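Doing the laundry walls, part two
Jan 31, 2020

The old sheeting came off the laundry walls over the break and I've spent most of the time since deciding what goes back on. The house is in Borndale, fibro at the back, weatherboard at the front, and the laundry is a lean-to someone tacked on later. It faces west and gets very hot in the afternoon. Any glue I use has to cope with that.

I had a budget of $400 for the wall surface and adhesive, not counting the timber I'd already bought to pack out the studs. Tiles were out straight away. I can tile, but the back wall has a bow in it of 18 mm from one end to the other and I wasn't going to flatten it for a room with a trough and a washing machine in it.

That left paint, wet-area panels, or one of the printed finishes. I've painted enough walls in this house. I went and looked at panels at Latuheru, who were helpful but only stock white and a sort of oatmeal. I took home a sample of each and they sat on the bench for a week and I didn't like either any better at the end of it.

So it was going to be a pattern. I'd been against patterns for years, mostly on account of the kitchen in my last rental, which had brown geese on it.
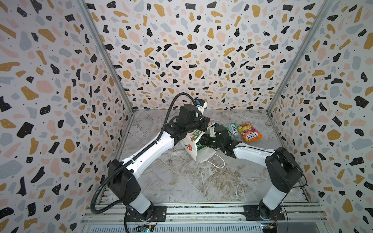 Terrazzo-style walls over a marbled floor.

A pattern hides a lot. Dust, splashes, the odd screw hole you've filled badly. It also shows up a join that's out by even a couple of millimetres if the design has lines in it, and I knew with that bow that mine would be out. Anything with stripes, grids or fake tile grout was crossed off the list for that reason. I wanted something random enough that the eye doesn't go looking for the repeat.

The other question was the substrate. I had the choice of going straight onto villaboard or putting up a thin ply first. I asked about this in the last post and got a few answers by email, most of them telling me to prime everything twice. I primed once, let it dry overnight, and rubbed it back lightly. On the window side I did it again where the board had drunk it up.

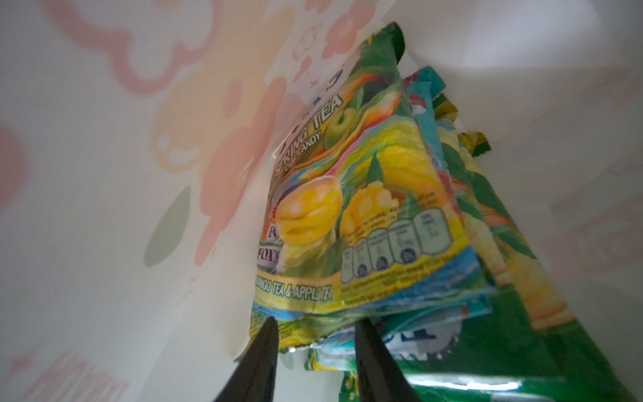 Gülizar Canpolat wrote that she did the same job in August and regretted starting at the door. Her advice was to begin in the corner you see least, get your mistakes out of the way there, and work towards the corner you see most. She also said to forget the smoothing tool that comes in the packet and use a clean paint pad.

I took the first bit of advice and ignored the second, then went and bought a paint pad. The plastic tool left faint drag marks on the test piece. The pad didn't.

Adhesive was Altik, the slow-grab one. You get long enough to shift a sheet about before it bites, though on a hot day that's a good deal shorter than the tin says. I started early and stopped by lunch, and did the rest the following morning. Ilse Petersen lent me her long level and a trestle, both of which I still have and should return. 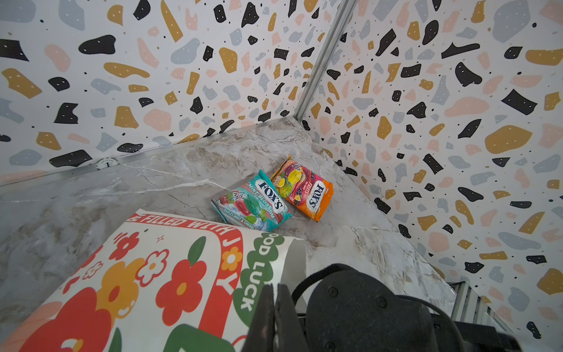 Corners took longer than the flat parts. The walls aren't square to each other, so whatever you trim to fit at the top is wrong at the bottom. My first attempt was to wrap the sheet around the inside corner in one piece, which pulled away before I'd finished cleaning up. The second was to butt the sheets together and run a bead of silicone down, and it looked like a bead of silicone. What I ended up wanting was a thin silver metal strip down the join where two patterned walls meet, with a narrow aluminium trim along the bottom as well, so that the edge of the sheet never has to be perfect. The strips cost me more than I'd planned. Cut them with a fine hacksaw blade and file the end, they're sharp.

The total came to around $350, so there's a bit left for the floor.

The floor 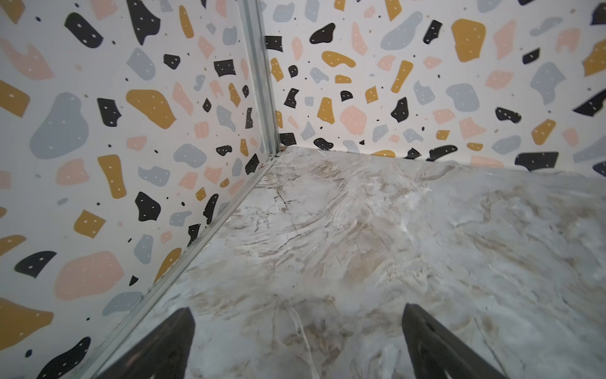 4 min read (whole post)

I haven't settled on the floor. It's a concrete slab with old glue on it, black and probably best left alone until I find out what's in it. A test kit is coming in the post. If it's fine I'll scrape it, and if it isn't I'll level over the top and lose some height at the back step.

For the covering itself I'm leaning towards sheet vinyl in a pale grey marble look. Ilse thinks a marble floor with a speckled wall is too much for one small room. She may be right, but the trough, the machine and the drying rack are going to cover half of it anyway. There's a place on the Jatgate road that sells offcuts, and the room is small enough that an offcut might do the lot without a join. I'll measure again before I ring them, because the last time I measured I wrote the width down twice and the length not at all.

The door needs to come off and have its bottom edge planed either way. I'll do that next.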